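Gondcombe Youth Football - Progress Report to the Bellis Fund, September

Prepared by Karla Barrera, program director

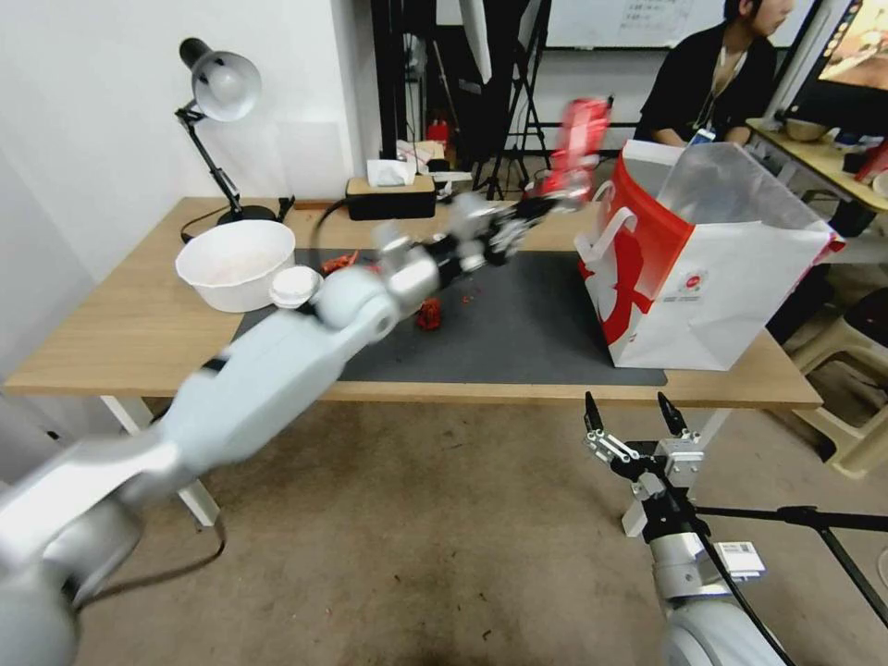 Where we are

What a start to the season! When you approved the grant we hoped to fill our tackle and flag rosters by the opener, and we got there with a week to spare. We have 291 players signed up, and 55 of them had never played any organized sport before this fall. The Furville flag group grew so fast that we split it into two squads (the kids picked the names, and yes, both are dinosaurs).

Equipment

The new helmets arrived in two shipments and every one has been fitted. Dorin Onu ran the fitting nights and taught the parents how to check the chin straps and air bladders themselves. We still owe you the receipt for the second shipment - it will come with the next report. We ordered 200 mouthguards and are already close to needing more.

Coaching

Cornel Rusu has taken over the offensive line and the boys love him. All 5 of our new assistants finished the tackling course before the first padded practice. Ruxandra Tudose is coaching the girls' flag team, which won its opener against Roman on a last-minute catch. I lost my voice for two days!

Injuries

One sprained ankle and one jammed thumb so far. Both players are back at practice. Philomena Brophy, our athletic trainer, is at every home game and keeps the log, and I can send you a copy.

Still to do

The lights on the far practice field are not fixed, so the older group stops at 6:30 p.m. for now. We are waiting on a second quote for the repair and will send it over before we spend anything from that line of the budget.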